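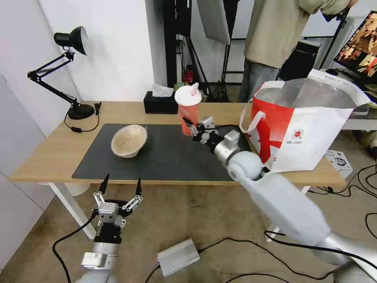
El vade de escritorio, llamado también carpeta o protector de mesa, es una pieza plana que cubre la superficie de trabajo de una mesa para resguardarla de rayaduras, manchas y golpes leves. Suele ser rectangular y de color oscuro, aunque se fabrica en gamas muy diversas.

Historia y uso

Su antecedente es la carpeta de cuero de los despachos, sobre la que se fijaba el papel secante. Con el abandono de la pluma, la pieza perdió esa función y aumentó de tamaño, hasta ocupar en algunos casos casi todo el tablero. En el ámbito doméstico recibe objetos ajenos a la escritura — vasos, cuencos, cajas de pañuelos — y delimita la zona de uso frente a la reservada a la lámpara.

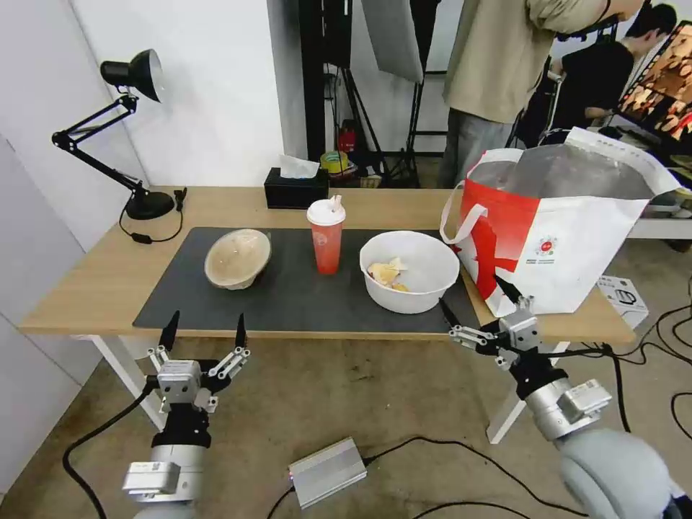 Mesa de madera clara con vade gris oscuro, cuencos, vaso con tapa y lámpara articulada.

Formatos

El catálogo de la firma Gruva distingue entre el modelo corto y el largo, este último de 92 cm. La serie Remier, del mismo fabricante, incorpora base antideslizante.

Véase también: Escritorio; Papel secante; Lámpara de mesa.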